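Handout 6: Teaching by Demonstration, and What It Leaves Out
Robot Skills for Technicians, Omley Campus. Notes by Sandra Bickerstaff

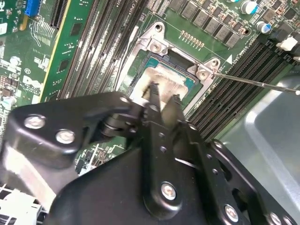
Last week we ended on the claim that anyone who can do a job can teach it to a robot. I said I would come back to it. My short answer is that I don't believe it, and most of this handout is my case against it.

Two ways of showing

Hand guiding. You hold the arm and move it through the job while it records its joints. Cheap and quick to learn. The trouble is that your hand is doing the feeling. When a screwdriver starts to slip, you correct without thinking, and all the log gets is a small wiggle.

Remote control (teleoperation). You drive the arm from a second arm, a handset or a headset. What the arm does is now what the arm can really do, so the record is more honest. You also lose most of your sense of touch, and people slow down, overshoot and pick up odd habits. The robot learns those too.

Why processor sockets are a hard case

The retention screws on a socket frame are small and close to other parts. A camera near the wrist gives a good view of the tool tip until the gripper blocks it. Old thermal paste changes how the metal looks from one board to the next. And a picture of a driver touching a screw says nothing about how hard it is pressing. If force was never recorded, no amount of training will bring it back.

Reading the Pumham numbers

The Pumham set holds 1,658 demonstrations. That sounds like plenty. Cyril Pearce went through the log and found that 700 came from one operator, working on one model of board. When the trained policy was tried on boards it hadn't met, it finished 63 of 200 runs. The write-up calls this "promising." I would call it a fail with a nice chart. Note also that a run counted as finished when the arm returned to its rest pose, whether or not the screw was out.

Before you believe a result, ask:

Who gave the demonstrations, and how many people was that?
Were the bad attempts kept, labeled or thrown away?
Who decided what success meant, and was it before the test?
Did anyone move the board between runs?

Ataberk Yurt disagrees with me on the third point and will get his turn in the August session.

For next time

Read the Sostness lab notes, sections 2 and 4. Record five hand-guided and five remote demonstrations of the same screw. Keep the failures. Bring the raw logs, please, and leave the highlight video at home.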